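シャトルコック

シャトルコック(英: shuttlecock)は、バドミントンで打球に用いられる用具である。日本では単にシャトル、または羽根とも呼ばれる。半球状の台(コルク)と、そこから円錐状に広がるスカート部からなり、空気抵抗が大きいため、打ち出された直後に急激に減速する。

構造
競技規則では、天然素材のシャトルは16枚の羽根を台に固定したものと定められている。質量は4.74〜5.50グラム、台の直径は25〜28ミリメートルである。羽根にはガチョウまたはアヒルのものが使われ、左右いずれか一方の翼から採ったものに揃えられる。軸は糸で上下2段に綴じられ、接着剤で固められる。合成素材のシャトルはスカート部をナイロンなどで一体成形したもので、耐久性に優れるが、減速の特性は天然素材のものと異なる。

飛行特性
重心が台側に偏っているため、打球後は速やかに反転し、台を前方に向けて飛ぶ。羽根がわずかに傾けて重ねられていることから、飛行中は軸を中心に回転する。軌道は放物線とならず、落下部分が急な非対称の曲線を描く。

速度の選定
空気密度は気温と標高によって変化するため、シャトルには飛距離の異なる番手が設けられている。気温の高い時期や高地では遅い番手、低温時には速い番手が選ばれる。試打では、バックバウンダリーライン上からアンダーハンドで全力で打ち、反対側のバックバウンダリーラインの手前530〜990ミリメートルに落ちるものを適正とする。

保管
天然羽根は乾燥すると脆くなり、打球時に折れやすい。通常は筒状の容器に縦に重ねて収め、直射日光と暖房の風を避ける。使用前に湯気を当てて羽根に水分を与える方法も行われるが、過度の加湿は質量の増加と接着部の劣化を招く。筒から出したシャトルを練習用にまとめて置く場合は、スカート部に荷重がかからないようにする。
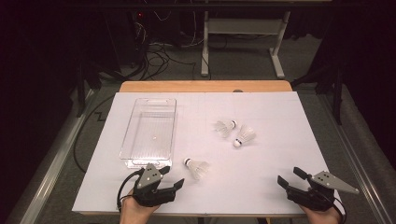 卓上のシャトルコックと透明なプラスチック容器

練習での使用
ノック練習では多数の球を連続して供給するため、試合で使用した中古球を充てることが多い。羽根の折れたものは回転が乱れ、軌道が安定しない。損傷が軽微なものは基礎打ちに、著しいものは素振りの補助や的当てに転用される。

関連項目
バドミントン
ラケット
羽根突き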